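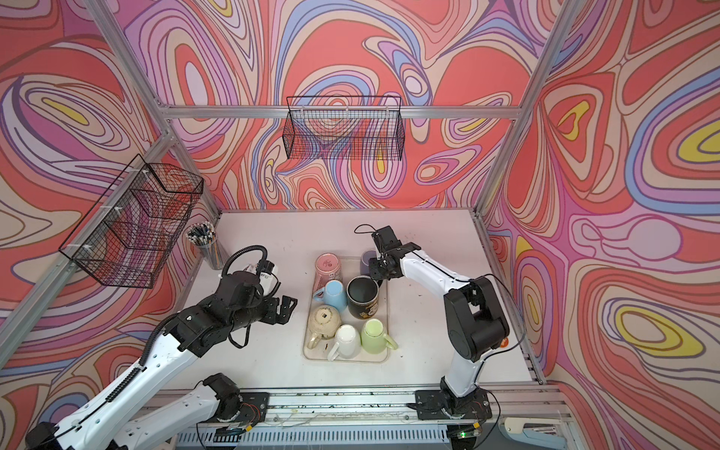

The case for the upside-down mug

A mug stored on its rim keeps dust out of the part you drink from. I hold that this is reason enough to do it, and that the usual objections deal with badly chosen surfaces and have little to say about the practice itself. The tray above holds seven mugs, the pink, lavender and light blue ones inverted and a black one standing mouth up among them. I would turn the black one over.

The first objection is trapped moisture. A mug put down wet on a flat, sealed surface closes off a pocket of humid air, and the inside dries slowly. After a day or so it smells stale. This is a fair complaint about wet mugs. It can be dealt with by drying them, or by racking them until the water has run off and moving them to the tray afterwards. A rack is for draining and a tray is for storage. Most households ask one object to do both jobs and then blame the mug.

The second objection is the rim. Emese Kocsis, who fires stoneware and has sold me more of it than I needed, stores everything upright. Her argument is that the rim is the thinnest part of the mug and the glaze there is the first to chip, so the weight should rest on the foot, which was made to carry it. On stone or tile I agree with her. On plastic, cork or a folded tea towel the load is small and the surface gives a little. Chips at the rim come from knocks against taps and other mugs far more often than from standing still.

I kept a record of my own for 27 weeks, using a set of Rainer mugs on a plastic tray at one end of the bench. All were stored inverted. At the end there were 3 chips, and each could be traced to the sink. One household is a poor sample, but I have not seen a better one from the upright side.

Trays deserve more attention than they get. A tray with a raised edge limits sliding, and it lets the whole group be lifted at once when the bench is wiped. Rounded corners are easier to clean than square ones. Frosted plastic shows smudges and tea stains, which some people count as a fault. I count it as useful, as a stain you can see gets washed. My Trinel tray is dark brown and I have no idea what is on it.

Handles should sit over the tray or point outward at its sides, where a hand can reach them without shifting a neighbour. Handles pointing into the middle lock together, and lifting one mug drags the next. With mixed shapes and colours, put the ones used daily along the front edge - the favourite always ends up there anyway.

Pens are a separate matter. A pencil holder is correctly stored open end up, and a clear one lets you find the blue pen by its barrel. Dust in the bottom of a pencil cup harms no one. The same dust in a coffee cup gets drunk, and I see no reason to give the two vessels the same treatment because they are nearly the same shape.

The remaining argument for upright storage is appearance. Printed mugs are designed to be seen the right way up, and an inverted cartoon looks foolish. I accept this. Anyone who values the print over a clean interior can rinse the mug before use, every time, including at six in the morning.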